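The soup that costs more than the rent

Bone broth has moved out of the stockpot and into the wellness aisle. Our writer wanted to know what she was paying for.

The woman at the counter in Brastmont told me the broth had been simmering for two days, and then she told me what it would do. It would seal my gut. It would firm up my skin, loosen my knees and help me sleep. I asked if it came with bread. It didn't, because bread was part of the problem.

I grew up in a house where the bones from a roast went into a pot with an onion and whatever was going limp in the crisper. My mother called it stock, when she called it anything. It got made because throwing out a chicken carcass was wasteful, and it tasted good, and no one ever suggested it had sealed us. So I came to the broth revival in a poor mood, and a winter of reading labels hasn't improved it.

Walk down the chilled aisle of any large grocer now and you'll find pouches of the stuff beside the kombucha. A brand called Corkilix sells a 300 millilitre pouch, labelled as one serve, with a drawing of a cow looking rested. Dratalex, which started out in protein powders, has a dried version in a tub that promises to "restore the body's natural scaffolding". I wrote to the company asking what that meant. The reply thanked me for being part of the journey and offered a discount code.

The scaffolding, I gather, is collagen. Collagen is a protein, and there is plenty of it in skin, tendons and joints. Boil bones and gristle long enough and some of it ends up in the water as gelatine, so good stock wobbles when it's cold. All of that is true. The leap comes next, when we're told that drinking the stuff sends it off to the places we'd like it to go. Digestion breaks proteins down into small pieces, and the body spends those pieces as it sees fit. I can eat a plate of liver without growing a second one.

There are studies, the sellers will tell you, and there are. I read a fair pile of them. Many looked at purified collagen supplements in measured doses, a different thing from a mug of soup, and a good number had money from the people who make the supplements. A few found modest improvements in skin or sore joints. I don't dismiss those. But a modest result for a powder has been stretched over every pouch, jar and cup on the shelf, and by the time it reaches the label there's nothing modest left in it.

The pouches don't help their own case. How much gelatine ends up in a batch depends on which bones went in, how long they cooked and how much water was used. Of the products I bought, few said how much protein they held in letters I could read without my glasses, and one that set hard in the fridge was sold next to one that poured like tea. Both were called "rich".

Then there's the price. I kept my receipts from June through August, and I'd like to say it was all research. It came to 667 dollars. For that I could have bought a very good pot and had change for the bones, which my butcher, until recently, gave away. 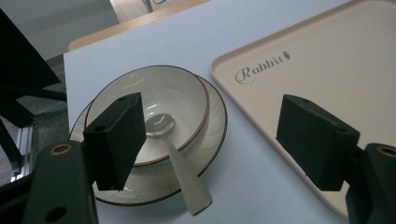
Morenike Bashir thinks I'm being unfair. She has had a mug of broth every morning for years, she told me, and her knees are better for it, and she doesn't much care whether a journal agrees. What bothered her about my line of questioning was the assumption that people buying broth must be fools. "I know it's soup," she said. "I like having soup at seven in the morning. When I drank coffee at seven in the morning, did you want to see the data?"

It's a decent point and I've turned it over a few times. Knees do get better and worse on their own, and we tend to credit whatever we happened to be swallowing when they improved. But a warm, salty drink before work is a pleasant thing, and if it replaces a pastry eaten over the sink then she may well feel brighter. My quarrel was never with her mug. It's with the sign above the counter that says what the mug will cure.

The sign, I noticed, is worded with care. Brastmont's shops don't say their broth treats arthritis. They say it "supports joint wellbeing". Supports is a hard-working verb in this trade. A chair supports me and so does my sister, and neither has had to prove it.

Salt gets less attention on the signs. One takeaway cup I bought listed 400 milligrams of sodium. That isn't outrageous for soup, but the regimen on the side of the cup suggested three a day, between meals, and there was no mention of who might want to check with a doctor first. Anyone watching their blood pressure would do well to turn the thing around and read the small panel.

I also wanted to see somebody make it who wasn't selling me anything beyond lunch. Halima Yusuf runs the kitchen at Oyewole, a narrow place with a short menu and a soup that changes when she feels like it. Her stock goes on in the afternoon and comes off before close. I asked about the famous two days. She laughed at that. Past a certain point, in her view, chicken bones have given up all they've got and the pot starts to taste like the inside of a cupboard. Beef takes longer, fish hardly any time at all. She skims it, she leaves the lid ajar, she never lets it boil hard or it goes cloudy, and she salts the finished soup and leaves the stock alone.

Did it do anything for her joints? She said she'd been on her feet in kitchens since she was a teenager and that if stock fixed knees, cooks would have marvellous ones.

I've gone back to making my own. Carcass, onion, a carrot, a bay leaf if there is one, cold water to cover, and three hours with the burner as low as it'll go. I freeze it in old yogurt tubs and forget to label them. My skin looks the way it did in June. The last of the Dratalex tub is at the back of the cupboard, past the lentils, and the discount code has expired.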